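Handout 10: Lending targets at a mutual society

Culcombe is a small building society. In March its board asked the branches for 200 new mortgages, against 17 the year before. We read the case for what a target does to the quality of loans.
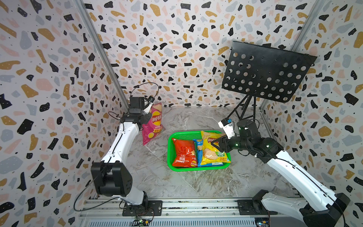 Digby Tuhiwai objects that volume alone is not the danger — he would look first at who pays for the valuation, and whether the branch manager gets a bonus on completion.

For next time, compare Culcombe with Paewai, where arrangement fees of 3,000 were added to the loan. Please bring your own table of the loan-to-value ratios.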